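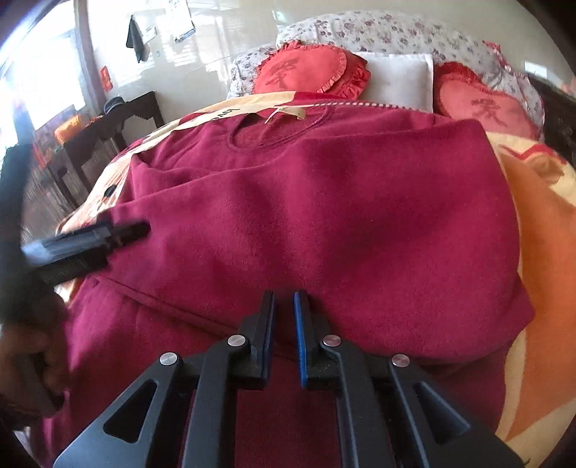 Photo: Stimonska Home Desk

Genden fabric shaver review: one winter of sweaters and sweatshirts

April
By the Stimonska Home Desk

I bought the Genden fabric shaver at full price in the fall, after a cheaper one quit on me halfway down a sleeve. It has been through most of my closet now, plus a sofa and two wool blankets, and I have a fair idea of what it's good for.

A fabric shaver cuts pills, the little balls of fuzz that form where cloth rubs. It has a spinning blade behind a metal screen with holes in it. Fuzz pokes through the holes, the blade takes it off, and the bits end up in a cup. They all work this way. What separates them is the screen, the motor and how annoying the cup is.

The Genden weighs 252 grams on my kitchen scale with the cup empty. That is heavier than my old one and I like it better. You don't have to press, and pressing is how people cut holes in their clothes. The handle is thick and a little slick. If you have small hands, try to hold one in a store first.

There are 3 height settings on a ring around the head. The highest is for loose knits, the middle is for most things, and the lowest sits almost flat on the cloth. The ring clicks firmly into place, but the markings are molded in the same gray as the plastic and are hard to read under a lamp. I put a dot of nail polish at the middle setting.

Cotton fleece is where it did best. Sweatshirts pill under the arms and along the front where a bag strap or a desk edge rubs, and the pills are small and tight. On the middle setting they came off in a couple of passes. Lay the garment on something flat and firm, smooth out the creases, and stay away from seams. A fold of fabric will get pulled into the screen and you'll have a nick. A bed works if the mattress isn't too soft. An ironing board is better.

One thing the shaver can't do is bring back fleece that has gone flat. The elbows of an old sweatshirt looked cleaner afterward but also thinner, and you could tell where I had worked. I'd leave those areas alone.

Wool was more mixed. A tightly knit merino crewneck came out looking close to new. A chunky cardigan did not do as well, even on the highest setting. The blade caught longer fibers and left a few short fuzzy ends that pilled again within weeks. For that kind of knit I went back to my Frade sweater comb, a plain metal comb that costs very little. It's slower and you have to hold the fabric tight with your other hand, but it has never damaged anything.

The sofa took most of an evening. The fabric is a woven blend and the seat cushions were bad. The Genden got through it, though the motor slowed down when the cup was full, and the cup fills fast. It twists off with a quarter turn and drops a gray puck of lint into the trash. Static makes some of it cling to the inside, so keep an old toothbrush handy. The brush in the box is too soft to do much.

Battery life is good. I timed one full charge and got 167 minutes of running before it stopped, on a mix of clothes and upholstery. Charging takes overnight. You can't run it while it's plugged in, and I can't see why it was made that way. My old one did, right up until it died.

Noise is what you'd expect, somewhere near an electric razor, with a sharper whine on the lowest setting. The cat leaves the room.

The blade dulls. Mine started tugging in February, and a replacement took a minute to fit with no tools. Genden sells them in packs of 2. They are more expensive than they should be, and the Hondanier ones I tried as a cheaper option fit loosely and rattled, so I took them out.

Good: weight, cup, battery, results on fleece and fine knits.
Not so good: hard-to-read dial, useless brush, price of blades, can't be used while charging.

I'd buy it again for sweatshirts and the sofa. If most of what you own is heavy wool, get the comb and save your money.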